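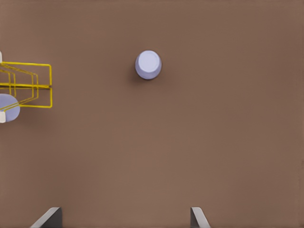 A lilac cylinder, a yellow wire rack and an open gripper in the simulated tabletop set.

Woten publishes free good practice guide for testing robot arms in simulation

Kendudau, Fri 12 April - I run Woten, a small outfit that checks other people's robot test results for a living, and today I get to tell you about something we've wanted to put out for ages. It's called the Rulleo guide, it's free, and it sets out plain rules for how to test a robot arm in a simulated world and report the results so that somebody else can make sense of them.

If you work anywhere near this field you'll know the problem. A team says its arm can pick up a part and put it in a rack nine times out of ten. Lovely! But which rack, and where was it standing? Did the part always start in the same spot? What counted as "in"? Was a run thrown away when the software hiccupped, or was it marked as a miss? I've read reports where you could answer none of those, and I've written a couple myself, back when I knew no better.

So we sat down last October and began collecting the rules we kept repeating to customers over the phone. We ended up with 182 of them, far too many for anyone to read, and a good few said the same thing in different words. The published guide has 38. It fits on a few sheets of paper and you can get through it over a pot of tea.

What's in it

The first part is about setting up. Every test has to have a written start position for each object, with the amount it's allowed to shift between runs. Shadows and lighting go in the record as well, which surprised a few of our early readers, but an arm that works from camera pictures can be thrown by a change in light and you want to know which light you had. The same goes for the tabletop. If it's plain brown in every single run, say so, and don't go on to claim the arm copes with any old table.

The second part covers the runs themselves. You decide how many you'll do before you start, and you stick to it. No stopping early on a lucky streak - we've all been tempted. Every run gets a number and every number appears in the final report, including the ones where the simulator fell over. Those get their own column. They aren't passes and they aren't fails, but they have to be there.

The third part is the one I'm fondest of, and it's about what "done" means. Take the sort of job where a round piece has to end up in a wire rack. Is it done when the piece touches the rack? When the gripper has let go? When the piece has stayed put for a set time afterwards? We ask people to write this down in one sentence that a person outside the team can check by looking. If two people watch the same run and disagree about the score, the sentence needs another go. We also ask what happens to the rack: if the arm shoves it halfway across the table on the way, does that still pass? You can say yes, but you have to say it.

Then there's a short part on the step from simulation to a real bench. We've kept it cautious. A good simulated score is a fair reason to try something on real equipment with the proper guarding in place and a person on the stop button. It isn't a safety certificate and the guide doesn't replace one. Anybody putting an arm to work near people still has to meet whatever law and standards apply where they are, and we say that on the first page in large letters.

How we tried it out

Our friends at Dobos, who make training software for robot arms, were brave enough to go first. They ran 353 simulated trials to an early draft and sent us the lot, warts and all. Two of our own people then scored them separately from the recordings, without seeing each other's sheets or the Dobos scores.

On the first pass we disagreed on 126 of them. I'll admit I went a bit pale! Nearly all of those came down to one loosely worded line about when a piece counted as seated in the rack. We rewrote the line, scored the whole batch again and the gap shrank to a handful, mostly pieces resting at a slant. That line is now rule 21, and it has a little drawing next to it because words alone weren't doing the job.

Dobos also talked us out of one of our pet ideas. We wanted every team to use the same three objects in the same three colours. They pointed out that people would simply tune their arms to those three objects and we'd learn nothing much. Quite right. The guide now asks for a mix, with at least one object the arm has not met in training, and leaves the choice to you.

Who it's for

Small teams, mainly. Big firms tend to have their own test rules and people whose whole job is looking after them. If you're four people above a shop with one arm and a lot of computer time, I hope this saves you some arguments. It should be handy for buyers too. There's a one-page sheet at the back with questions to put to a supplier, and you don't need to know how the software works to ask them. I'd start with the one about discarded runs.

College tutors are welcome to use it in class, and you may copy it, translate it or cut it about as long as you mark what you've changed. Please don't print "Rulleo approved" on anything. We don't approve products under the guide and have no plans to. What you can say is that you followed it, and which rules you left out.

What comes next

We're taking comments until the end of October and will put out a second edition after that. I'd especially like to hear from people testing with soft or floppy things such as cloth and cable, where our rules on start positions get a bit thin. The part on two-armed set-ups is thin as well, and I know it.

If a rule doesn't work for you, tell us which one and send the runs that broke it if you can. Grumbles with data attached go to the top of the pile.

The Rulleo guide, the buyer's sheet and a blank run record can be picked up free from the Woten office in Kendudau or requested from our press desk, on paper or as a file. Press copies of the Dobos scoring sheets, both first and second pass, are available on request from the same desk.

Notes to editors

Woten is an independent testing firm based in Kendudau. It reviews simulated and bench trials of robot arms for makers and buyers.

Dobos makes training software for robot arms. It supplied trial recordings for the draft and did not pay towards the guide.

Rulleo is the name of the guide and is written with a capital R only.

Ends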